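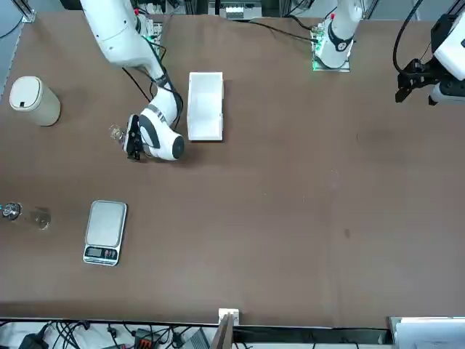 Does weighing tell you anything that looking does not?
Student project report, Materials and Waste module

Our brief came from the Nindar teaching pack, which claims that a household can sort its glass for recycling "by weight and eye alone". Most of the class took that as given. I wasn't convinced, and this report sets out why, and what I think the pack leaves out.

The pack asks you to clear a table and put out a tray for items waiting to be sorted, a lidded bin for rejects and a kitchen scale. Then you work through drinking glasses, jars and clear light bulbs. The idea is that bulbs go one way and ordinary glass another, and that after 40 items you should have a feel for which is which.

My first objection is that you don't need a scale to tell a bulb from a jar. One has a metal screw base. If the test is meant to show the value of weighing, it ought to use things that look alike. The pack says weighing "confirms the choice", but a choice that was never in doubt doesn't need confirming.

My second objection is to the figures. Treltia, whose leaflet comes with the pack, says that 2,000 homes tried the method and that it cut wrongly sorted glass. It doesn't say by how much, or how anyone checked. I wrote to ask in October and got the same leaflet back.
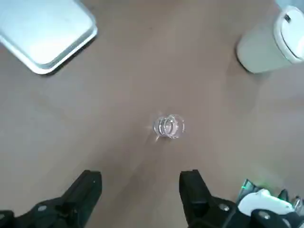 Drinking glasses are the harder case, and the pack gives them four lines. They are clear, they often carry no label, and people assume they can go in with bottles and jars. Many collection schemes don't want them. Weight is no help here, as a small thick tumbler and a jar can easily come out the same. What you need is to know what the thing was made for, and a scale can't tell you that.

We also had trouble with the scale itself. The pack gives weights to the gram, but doesn't say what to do about round items that roll. A bulb put down on its side moves, and the reading moves with it. Setting it in something first and taking off the weight of the holder would be better, though that adds a step most people at home would skip.

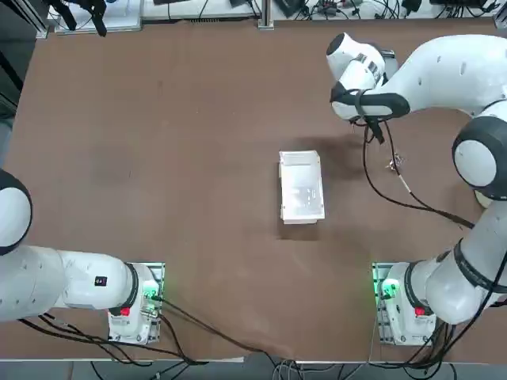
The layout deserves a mention too. A long tray takes up more of the table than the drawing in the pack suggests, and it matters where you put it. With the tray in the middle, everything is within reach but you keep lifting things over it. With it off to one side there is more open space, and less chance of knocking one glass against another. Dervishi, the second booklet in the pack, recommends the middle and gives no reason. I would try both.

Of the 9 questions on the pack's answer sheet, I left three blank. They ask how much "more confident" the reader feels, and I don't see how feeling confident keeps a tumbler out of the bottle bank – it might well do the opposite.

If the project runs again I would drop the bulbs, borrow the mixed jars from the Follau store, and have two people sort the same items separately, one with the scale and one without. Then compare the lists.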